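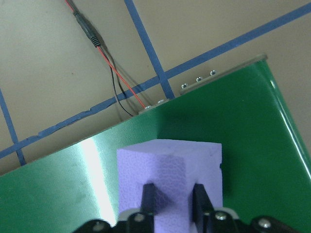 Glenys Ellwood wrote:
Sort by project, Jade, please! I sorted my whole craft stash by color one January and then couldn't find a zipper for weeks.

Jade Pearce wrote:
See, color is how I shop, so color is how I look for stuff. I've got 85 skeins of yarn and a mountain of felt, and if I split it by project I'd be digging through four boxes for one shade of purple.

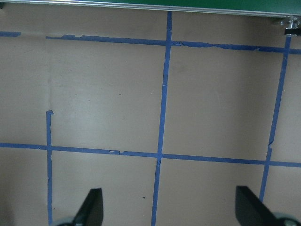
And half my projects never get finished anyway — I'd just be giving each one its own little grave. My plan is one bin per color family, with the odds and ends (buttons, ribbon, the Lotow thread I overbought) in a drawer.

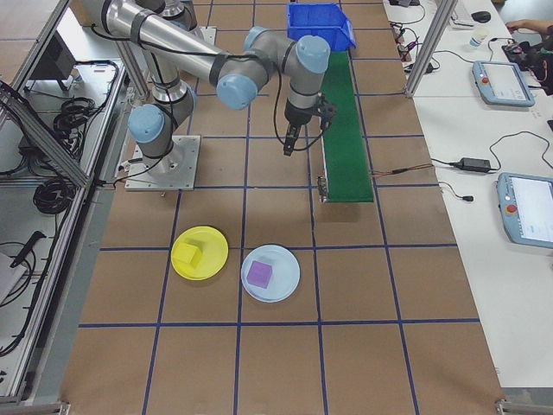
Roland Lightfoot wrote:
Gonna disagree with both of you. Sort by how often you touch it. Daily stuff at arm's height, everything else in the closet. Color looks great for a week and then you're cramming green in with the blue.

Jade Pearce wrote:
Rude but fair, lol. I'm still doing color. I'm going with open bins so I can at least see what I'm cramming.

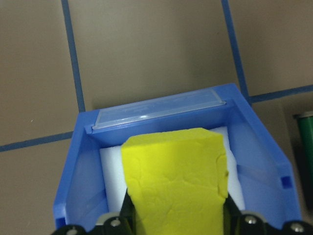
Blue bin, clear label holder along the back

Glenys Ellwood wrote:
Ok, but where do the zippers go?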